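4.2 Hanging and the idea of a "finished" garment

Studies of household order tend to treat the hanger as an end point. Once a thing is on the rail, it is scored as put away. Brito's early coding scheme for the Brundau wardrobe study took this view, and so did our own pilot. We now doubt it. Being on a hanger says very little about whether an item is stored in a way its owner would accept, and it says even less about whether it belongs on a hanger in the first place. Figure 6 shows two items that the original scheme would have passed without comment.
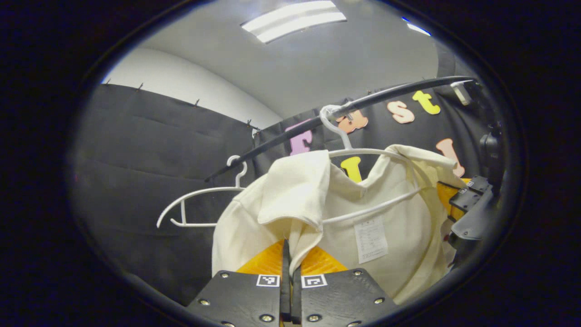
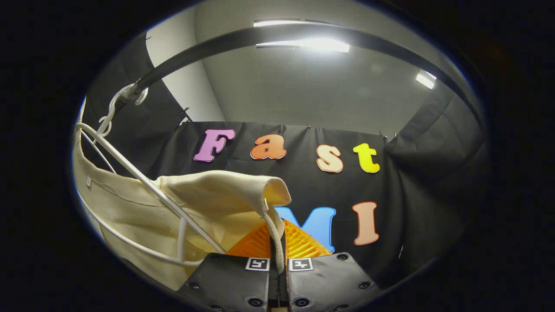

Figure 6. Cream-colored items on white hangers on a dark curved rail: a shirt (first) and a canvas bag (second).

The shirt is the easier case, though not as easy as it looks on a score sheet. It is on the hanger, and the hanger is on the rail. The cloth is also slightly crumpled and bunched, and the collar has folded forward into a loose flap. Under the Foley criteria, which ask only if a garment is "supported and off the floor," it gets full marks. Under the Savia criteria, which ask if it could be worn without further work, the crumpled cloth alone would count against it. We do not think either answer is plainly right. What bothers us is that published agreement rates are often reported with no word on which of the two questions the raters were asked.

The bag raises a different problem. A canvas bag has no shoulders, so the shape of the hanger does nothing for it, and the fabric simply folds and drapes. Dolan has argued that bags on hangers should be coded as misplaced. That seems too strong to us. In 19 of the 210 rail items logged in the Skistimo homes, the item was something other than clothing, and most owners said they had put it there on purpose — the rail was where they would look for it. Whether they would have said so had we not asked is another matter, and we put limited weight on those replies.

We therefore scored each rail item twice, once for support and once for readiness, and kept the two scores apart. This is less tidy than a single index. It also made our results weaker: the link between rail use and reported ease of dressing, which looked solid in the pilot, shrank once crumpled shirts stopped counting as successes. Four raters worked through the full set. They agreed well on support. On readiness they did not, and further training helped only a little, which leads us to suspect that the trouble lies in the concept and that more practice would not have cured it.

Earlier claims that hanging "reduces effort" should be read with this in mind. Most rest on the support question alone.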